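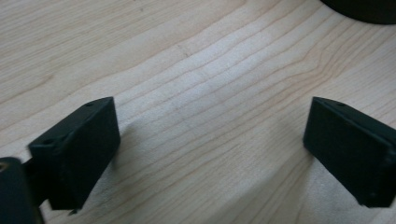 Build it on the same bench you'll have to fix it on, says Wissam Qudah, or you'll be driving across town every time a screw strips. That was the rule for the whole job and it stuck.

SKISORORA — Friday, December 8, 2023 — Skamovex, the shared workshop on Ismail Street, today put out the full build files for Skulel, a pair of hand-held grippers made by members after hours. Parts list, print files, wiring notes, the lot. Free to download, free to change. Please send changes back.

Skulel started in March as a home project on a kitchen table. Moved to the workshop when the kitchen was needed again. Two grippers, one for each hand, black, wired. You hold them and do the job the way you'd do it with your fingers, and the recording goes toward teaching an arm to do the same job later. The arm is a separate build and isn't part of this release.

What's in the release:

Print files for the fingers, mounts and the body, in two sizes. The small size suits smaller hands and was added late, so expect rough edges in the notes.

A 34 page build guide. Written by the people who did the build, some of it at midnight. Spelling not gauranteed.

Wiring diagrams for both hands. Left and right are not the same, read the label before you solder.

A parts list with no single supplier named. Most of it is stock hardware. Price depends a lot on what is already in your drawers.

The fingers took the longest by far. Members printed nearly 100 of them before settling on the current shape, a plain block. Early ones had a hooked tip that looked clever and snagged on everything. The block is dull but it picks up a sachet off a flat table, and flat things on flat tables were the whole problem.

Second longest was the screws. The first mounts had threads cut right into the plastic and they wore out after a few changes. Now it's brass threaded inserts, set with a soldering iron.

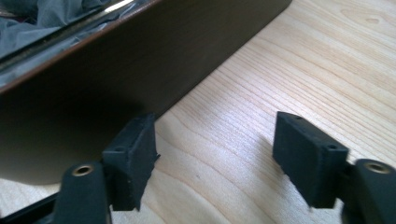
Get the iron hot and go slowly, let the insert sink under its own weight, and stop a hair before flush. Push it and it goes in crooked, then the whole mount is scrap. Members who had never used a soldering iron were getting straight ones by their second evening, so don't be put off. Print a few spare mounts first and ruin those.

Finger pads wear. The edges go first. Treat them as a part you replace, same as brake pads, and print a batch when you do the rest. The guide says to swap them after 30 hours of use, though plenty of ours have gone past that and still hold okay.

Cables are the weak point and we'll say so up front. Two hands, two cables, and they find each other. The guide has a page on routing them off opposite sides of the table. It helps a fair bit. A cordless version has been talked about and there is no date for it.

The practice job in the release is a sorting one. Tray with four compartments, wrapped sticks and sachets, pale wooden table. Cheap to set up, easy to reset, and hard enough that you'll swear at it. Long sticks are easier than small packets. Shiny wrap is the worst of the bunch because the pads slide on it, so leave it for last. Sit down for it, your shoulders will thank you. Work both hands from the start too, members who learned on one hand had to unlearn it.

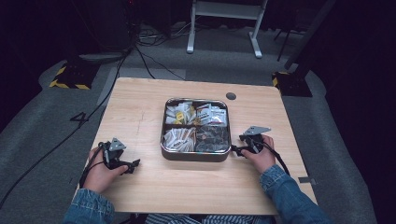 Build nights

Skamovex will run build nights for anyone wanting to make a set. Tuesdays, doors at 6:30, bring your own filament in whatever colour you like. Printers are first come first served and a full set doesn't print in one evening, so start the bodies early or bring them from home done. Soldering bench is shared with the bike people. Be nice.

No experience needed for the printing and assembly. For the wiring, please have a go at the practise board first, it's at the back of the guide.

Kids welcome with an adult. Closed shoes. Long hair tied back near the drill press.

What we're still after

Testers with the small size. Anyone who knows cable strain relief better then we do. Somebody to turn the guide into French. And a second tray with deeper compartments, if you've got one going spare at home.

Files are on the Skamovex members' page, open to the public, no login. Questions, faults and photos of your own build to Wissam Qudah care of the workshop, or leave a note at the front desk on Ismail Street. Replies may be slow over the holidays.

Ends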